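Section 2: Setting Up Your Worktop Breakfast Corner

Proleo Kitchen Planning Guide, compiled by Imani Marchetti 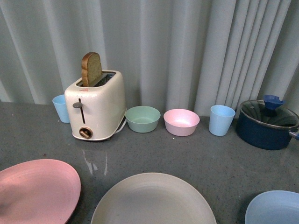
A breakfast corner is the most rewarding bit of a small kitchen to sort out, and you can do nearly all of it in one morning with a tape measure, a pencil and a damp cloth! The Proleo rail and shelf kit gives you the storage, but where you put it depends on what lives on the worktop already. Start with the thing you use every day. For lots of us that's a two-slot toaster, and remember to allow for the bread as well as the appliance: a slice can stand well above the top of the toaster, as the one on the speckled worktop does, so a shelf that clears the casing may still be far too low. A pleated curtain behind a worktop looks lovely and soft, and if you have one you'll want to read the caution under step 4 before you plug anything in.

What you need

Proleo rail, 89 cm
Two end brackets and the bag of fixings
Tape measure, pencil and spirit level
Drill, with a bit to suit your wall
Masking tape (the low-tack sort comes off paint more kindly)

Before you start

Clear the worktop completely and give it a good wipe. I know it's tempting to shuffle everything to one end, but you'll see the space so much better when it's bare, and you may well find a socket you'd forgotten you had. Check for pipes and cables in the wall with a detector, and take special care directly above and to either side of sockets and switches.

Marking out

1. Put your appliances back one at a time, starting with the toaster, then the kettle. Leave each one where your hand naturally goes for it. Make a pretend cup of tea. Make another one left-handed if you share the kitchen with a left-hander.

2. Run a strip of masking tape along the wall where you think the rail should go. Hold your tallest mug under it. Happy? Then check the tape with the spirit level and mark both ends in pencil.

3. Measure between your pencil marks. The bracket centres must match the printed template in the box, so use the template for the holes and keep your own marks as a guide to position only.

4. Decide where the toaster will stand when it's in use. It needs open air above it and clear space on every side, as given in the maker's own instructions.

CAUTION: Bread can burn. Never use a toaster near or below curtains, or under a shelf, rail or wall cupboard. If your worktop runs along a curtained window, store the toaster there by all means, but bring it well away from the fabric before you switch it on, or swap the curtain for something that stays clear of the worktop.

Fitting the rail

5. Tape the template to the wall and drill the holes. Go gently on tiles, and keep the hammer setting off until you're through the glaze.

6. Push in the wall plugs, then screw on the left bracket. Leave the last turn loose.

7. Slide the rail into the left bracket, fit the right bracket over the other end and screw it to the wall. Check the level again, then tighten both sides.

8. Hang the hooks and the small shelf. The shelf clicks when it's home. If it doesn't click, lift it off and try again with the lip facing you.

9. Load the rail lightly for the first day and check the screws in the evening.

Note: If you bought the Altach corner piece, fit it between steps 6 and 7. It can't be added afterwards without taking the rail down (I've done it the hard way, and it's a fiddle).

Finishing touches

Now for the fun part! Keep jam, honey and tea on the shelf and let the hooks take mugs and a small sieve. Bread keeps better in a bin or a crock than in the open, and the Zanetti crock fits neatly beneath the rail with its lid on. Butter can go in a lidded dish well away from the kettle.

Cables deserve a few minutes too. Use the clips in the fixings bag to hold slack along the back of the worktop, keep everything clear of the sink, and don't let a lead dangle over the front edge where a child could tug it.

Cleaning

Unplug the toaster and let it cool fully before you empty the crumb tray. Wipe the rail with warm soapy water and dry it straight away. Scouring pads will scratch the finish. On speckled worktops crumbs are wonderfully good at hiding, so sweep your palm across the surface to find them.

Spare hooks and end caps are listed under part 167 in the Vollholm spares sheet at the back of this guide. For shelves above a hob, go to Section 3.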